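Home | Products | Trade | Newsroom | Contact

Hullell revises finish specification for Driltier storage line

23/02/2018
By Ga-eun Cha

TRANDTON - Hullell has changed the surface finish used on its Driltier range of small storage furniture. The new finish is a water-based two-coat system and replaces the solvent-based lacquer used since the range was introduced. It applies to all units made at the Trandton plant from February onward. Product codes, outer dimensions and list prices stay the same.

The first coat is a pigmented primer, sprayed and dried in a heated tunnel, then sanded with 400 grit paper. The second coat is a clear topcoat with a satin sheen. Total drying time per panel is 61 minutes, which is longer than under the previous process. To make up the difference, the plant has added a second drying line, and the panels are now finished before assembly. Under the old method, units were glued up first and sprayed whole, which left a thinner film in the inside corners.

Edges are handled separately. Each front edge is rounded to a radius of 2 mm before priming, because paint pulls away from a sharp corner as it dries. Shelf dividers receive the same edge treatment as the outer panels. Joints are masked during spraying so that glue is applied to bare material. 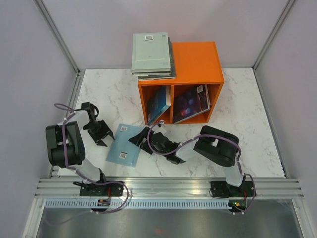
Hullell Surface and Finishing Department

Open storage units are often loaded on top as well as inside. Books placed flat on a painted surface for long periods can stick to it, a fault known in the trade as blocking. Soft topcoats are more prone to blocking than hard ones, and the risk rises in warm rooms. The department tested the new topcoat for blocking by placing weighted book covers on cured panels in a heated cabinet. Cloth, coated paper and plastic-laminated covers were included. Panels were then checked for marks, lifted paint and color transfer.

Rub resistance was tested on a separate set of panels. Each panel was rubbed for 2000 strokes with a dry felt pad and then inspected under a side light. Panels that showed the primer at any point were rejected, and the topcoat mix was adjusted before the next set was sprayed. The mix released for production passed on all panels in the final set.

"Most of the work went into the hardener ratio," said Seo-ah Tak, head of finishing at Hullell. "Too little and the surface stays soft under load. Too much and it chips at the edge when a unit is moved."

The finish reaches full hardness some time after delivery. Buyers are advised to wipe new units with a soft damp cloth only and to avoid cleaners that contain alcohol or ammonia. Felt pads should be used under lamps, planters and other items with hard feet.

Units with the earlier lacquer remain in stock at some dealers and will be sold as normal. The two finishes differ slightly in sheen. Dealers filling orders for matching units should check the finish code on the carton label and should not mix codes within one order. Touch-up paint for the earlier finish will still be supplied on request.

The Ryu range of wall shelves is not affected by this change. A separate notice will be issued if the finish is extended to other ranges.

Trade customers can request the revised data sheet and a set of sample panels through the Hullell trade desk in Trandton.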